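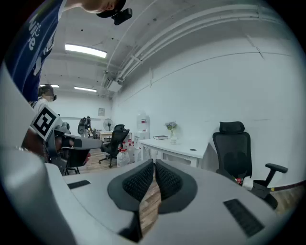

Poll says 80 percent of my town agrees on something. How do I tell if I should believe it?

Posted by Soledad Mateos in Community & Civic Life, October 2020

Hello everyone, and thank you in advance for your patience, because I know I go on a bit.

I live in Clemham and I've been going to our neighborhood discussion evenings (online now, of course) for a good while. The next one is on housing, specifically whether the town should let people build duplexes and small apartment buildings in neighborhoods where only single-family houses are allowed right now. It is a touchy subject here! People who have waved to each other across the hedge for years have stopped waving.

Last week our local paper ran a story with the headline "80 percent in Clemham back new housing." It was based on a poll by a company called Aranda, and the poll was paid for by Inilia, a group that puts on town debates and has been pretty open about wanting more homes built. I should say that I lean toward more housing myself, so I was delighted when I saw it. I forwarded it to my sister, my old boss and the whole discussion group before I had finished my coffee.

Then a man in the group wrote back, very politely, that he didn't know a single person who had been asked, that the poll was bought and paid for, and that you can get any number you like if you word it right. And I realized I had no idea how to answer him. I went back and read the story properly and near the bottom it says that 329 adults took part and that the margin of error is plus or minus 7 points. That was all it said about method.

So my worries are these. Is 329 people enough for a whole town? Does it matter who paid? And what does the 7 points really mean, because I have been nodding along to that phrase my whole adult life and I don't think I could explain it to a child. I am supposed to say a few words to open the evening and I would like to mention the poll fairly, in a way that doesn't make the people on the other side feel they've been outvoted before they've opened their mouths.

I'd be grateful for anything, including being told I should leave it out altogether.

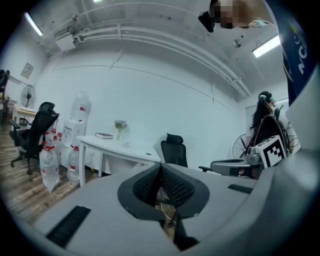

REPLIES

quietside_reader wrote:

Polls are junk. They never call me. My whole street is against this kind of thing and we would have told them so. I'd leave it out and just let people talk.

longtime_lurker_ohio wrote:

Hi Soledad, what a nice thing to be fretting about, and I mean that kindly. Most people who forward a poll never get to the bottom of the story. I spent a good part of my working life on the telephone side of survey work, first as an interviewer and then supervising interviewers, so I'll tell you what I would look at. Get comfortable, I'm a talker too.

Start with the exact words people were asked. Ask for them before you ask about anything else. "Do you back new housing?" and "Should the town allow a three-story building on the lot next to yours?" are very different questions, and I have heard the same person say yes to one and no to the other in the same phone call. (I had a lovely gentleman do it once and then laugh at himself for a full minute, and I had to wait with my pencil in the air, not allowed to laugh along.) Headlines get shortened. It may be that 80 percent agreed with something quite mild, such as that the town needs more homes people can afford, and that the duplex question was further down with a smaller number next to it. Or maybe that one never got asked. You won't know until you see the questionnaire.

A decent pollster will publish it, or send it if you write. Look for something called a topline, a plain document with every question in the order it was asked and the percentages under each one. The order matters as well. If you ask five questions about young families who can't find a place to live and then ask about zoning, you have warmed people up, whether you meant to or not.

Next, the size. Your neighbor's feeling that he doesn't know anyone who was asked is very natural, and I must have heard it every week I worked, but it doesn't tell you much. In a town of any size, 329 people is a small slice, and most of us could go years without bumping into one of them. What counts is how the slice was picked. If Aranda started with a list of addresses or phone numbers covering the whole town and drew from it at random, then 329 can give you a respectable rough picture. If they put a link on Inilia's page and let anyone click, then I wouldn't trust it with ten times the people, as you would mostly be hearing from folks who already follow a group that wants more housing.

So ask how people were contacted. Ask too how many were invited. Say they mailed invitations to around 2,000 households and got their answers from that. I wouldn't be shocked by that, because response rates are low all over and have been for years, but I would want to know whether they did anything about the people who didn't answer. Renters, younger people, and people working odd hours are hard to reach. Retired homeowners pick up the phone (bless them, they kept me employed). Pollsters try to fix this with weighting, meaning that the answers from groups who are short in the sample get counted a bit more heavily. It's normal and it isn't cheating, but it should be disclosed.

Now the 7 points. If they had drawn many samples the same way, the results would bounce around a little just by luck of the draw, and the margin of error tells you how big that bounce usually is. They normally figure it so that it covers the truth nineteen times out of twenty. So for your 80 percent, the luck-of-the-draw part would put the town's real answer somewhere from 73 to 87. Even at the low end that is a big majority for whatever the question was. The thing to remember is that the margin only covers luck. It knows nothing about a slanted question, or about whole groups who hung up.

And please be careful if the story breaks things out by group, such as "renters say this, people over 65 say that." Each of those groups is a fraction of the 329, and the margin for a fraction is a good deal wider. I have seen newspapers build an entire second headline on a group that could have fit in my kitchen.

Does it matter who paid? Somebody always pays. I'd want the sponsor named, and it was, so that's to their credit. A sponsor with an opinion is a reason to read the questions twice and to check whether every question was released or only the flattering ones. You can ask them that straight out. In my experience a group with nothing to hide will answer the same day, and will be rather pleased that somebody cared.

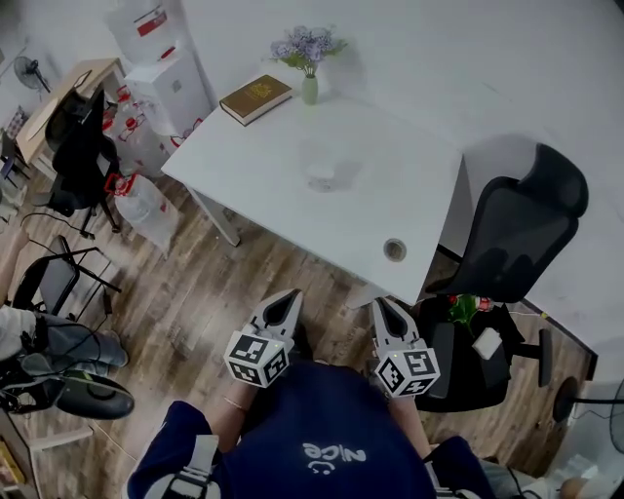
Book and flowers on the white table.

If it were me opening the evening, I would read the question aloud word for word, then the result, then who paid, how many took part and the margin. It takes under a minute. Then I would say something like, "That's one reading of the town, and tonight we'd like to hear the reasons behind people's answers." The ones who disagree will hear that you gave them the whole label, and they tend to relax a little. And if you can't get hold of the question wording in time, I'd skip the number and tell people that a poll exists and where to find it.

I do hope you'll let us know how it goes.

marlowe_st_mom wrote:

I can't add anything on the math side, the reply before mine covers more than I ever knew, but I helped host a very similar series over in Starard and we got burned by a poll once, so here is my two cents on the people side of it.

We opened with the number. It was a big one, like yours, and we put it up on the shared screen in large type because we thought it would be a friendly way to show how much everyone had in common. The half of the group who disagreed went silent. I don't mean they argued, they just turned their cameras off one after another, and two of them didn't come back the next month. We felt terrible about it.

What we do now is ask everybody to write down their own answer to the same question before they hear any results. Nobody has to share it. Then we have people talk in pairs for a bit, and the poll comes up somewhere in the middle of the evening, with the wording, and people get quite interested in it! They'll say "oh, I would have said yes to that, but only because it says 'affordable,'" and then you're having a real conversation about what the word means to each of them. We had a whole half hour on "affordable" once. It was one of our better nights.

I'd also drop your neighbor a private note beforehand. Tell him he got you to read to the bottom of the story. He sounds like a person who would make a good partner for looking over the questionnaire with you, and if the two of you write to Aranda together, then you both get to see the same reply.

Soledad Mateos wrote:

Oh, thank you all so much, this is far more than I hoped for. I wrote to Aranda this morning and copied my neighbor, who was very gracious and has already sent me three more questions to ask them (of course he has). I like the idea of writing down our own answers first and I'm going to steal it. We've pushed the evening back to November so there's time to get the wording. I'll come back and post it in this thread when I have it, along with the part about how they reached people.

quietside_reader wrote:

Fair enough. Post the wording when you get it, I'd like to see it too.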